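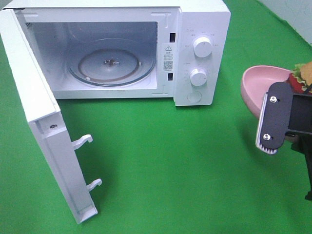 A man in our congregation at Clallport lost his job in April last year, and within a few weeks he had stopped coming to services. Two of us went to see him. He said he was fine and busy, and he made us tea. Near the end of the visit he said that he didn't like being asked what he was doing with himself, and that it was the first thing everyone asked him over coffee.

I have thought about that a good deal. We are taught that the Sabbath is for everyone, and we say it as though it were a gift handed out evenly. But much of the way we talk about rest assumes a person who has worked all week and has earned the day off. Sermons on the subject usually start with the tired and the overcommitted. A person with no job, or a bad back, or a mother who needs lifting at three in the morning, can sit through the whole thing and hear nothing addressed to them.

The commandment doesn't read that way. In Exodus the reason given is that God rested. In Deuteronomy the reason is that the people had been slaves in Egypt. Neither passage asks whether the week was productive. The servants are included, and so are the strangers and the animals, and I can't see that the ox was expected to hit a target first.

Ronja Haugen, who led our study group over the winter, made a point I hadn't considered. She grew up in a household where no cooking was done on Sunday, and it was only as an adult that she worked out her mother did two days of it on Saturday. The family rested and her mother paid for it. I suspect many of us keep the day on similar terms. Somebody sets out the chairs, fills the urn and stays behind to wash 101 cups, and that person is usually the same one who did it the week before.

Remo Rinaldi disagrees with me on part of this. His view is that service on the Sabbath is a joy to the people who do it, and that I am being gloomy on their behalf. He may be right about some of them. I would still like them to be asked, and I would like it to be easy for them to say no. A simpler morning tea, or none at all in the hot months, would do no harm to anyone's faith.

As for the man I mentioned, I don't have a programme to suggest. I have stopped asking people what they do. I ask whether they've eaten, or whether they want a lift, and sometimes we just talk about the cricket. It felt awkward for a while and then it didn't. Work is a good thing and Scripture honours it, but it was never the price of a seat, and our habits of conversation shouldn't suggest that it is.

He came back at Christmas and sat near the door. I hope he'll come at Easter as well.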